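## 3. What counts as "folded"?

I should say up front that I did not expect this to be the hard part. When Tsion Kumsa and I first sat down to plan the Prikgate laundry study, we gave one line of the proposal to it: "coders will mark each garment as folded or unfolded." That line lasted until our first afternoon of coding, when the two of us looked at the same dark jumper and wrote down opposite things. I said folded, she said "sort of in half, and a mess up top." We were both right, which was no help at all.

So we went back and talked to people. The 25 households in the study had already kept laundry diaries for us through March, and Meron Birhane rang a handful of them again to ask one extra question: when do you stop? I love these answers. One bloke in Brerkia stops when the thing will fit on the shelf. A mum of teenagers told Meron she stops when she can carry the whole pile up the stairs without using her chin. Somebody else said a T-shirt is finished when "it looks like a book," and that one stuck with us – we still say "booked" around the office for anything that's come out as a tidy rectangle.

What we ended up with is a scheme built on the outline of the garment and the state of its surface, and we leave the method out of it completely. It doesn't matter to us if you fold in the air, on the bed or against your chest (Mudassar Arain folds everything against his chest, including fitted sheets, and gets away with it). We ask our coders to look at the edges first. Are they straight, or at least smoothly curved? Then they look at the cloth in between. Are there bunched creases, or layers piled up on one side? A garment can do well on one and badly on the other, and it can do well at one end and badly at the other, which was exactly our trouble with the jumper.

Dark grey turned out to be the colour to train on, by the way. Creases are harder to pick out in dark cloth, so if two coders can agree on a charcoal garment they'll have no worries with a white one. Figure 2 has dark grey cloth in both pictures.

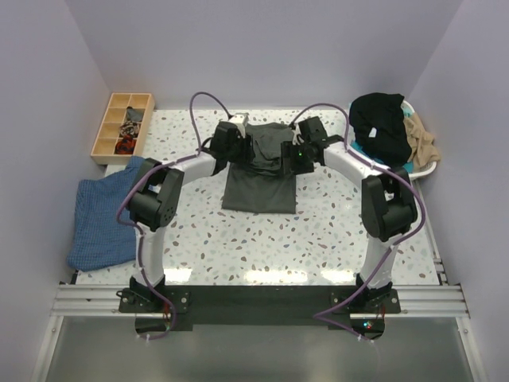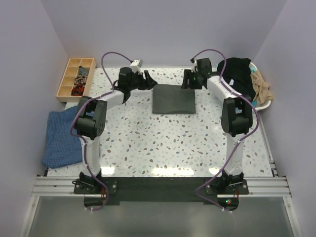

**Figure 2.** Dark grey cloth at two levels of our scheme, on a speckled tabletop. First picture: "part-ordered", with a flat panel and straight hem at the bottom and rumpled layers above. Second picture: "booked", a near-rectangle with softly rounded corners.

### 3.1 The part-ordered problem

I want to spend a bit of time on the first picture in Figure 2, as it's the one everybody argues about. If you only had the lower portion, you'd call it done. The hem is straight and the panel is smooth. Then there's that dark line of overlapping fabric across the middle, and past it the cloth is all creases and folded layers. New coders tend to average the two halves and give it a middling score, and fair enough, but that hides the thing we're interested in. Our rule is to score the two regions separately and write down where the change happens.

The second picture gets almost no argument. A few people have asked if the curved near edge should cost it anything. We say no. Real folded clothes have soft corners and a bit of a bow to them, and if we'd insisted on ruler-straight edges we'd have thrown out nearly every pile in the Negash houses, where the folding was (in my opinion) the loveliest in the whole study.

Width against depth is a separate column. The booked cloth is wider than it is deep, and some households much prefer it the other way, with the long side running back into the cupboard. We note it and move on.

### 3.2 Agreement between coders

Mitiku Workneh and Tsehay Endale each coded the same 200 garments without talking to each other, then swapped notes over a very long lunch. Most of their disagreements were part-ordered garments where one of them had put the boundary a little higher than the other. We rewrote that page of the coding guide, added the two-region rule, and went on to code the full set of 2,107 garments with it. The earlier version of the guide is dated 19/12/2021 and we've kept it in the appendix, mistakes and all, for anyone who'd like to compare.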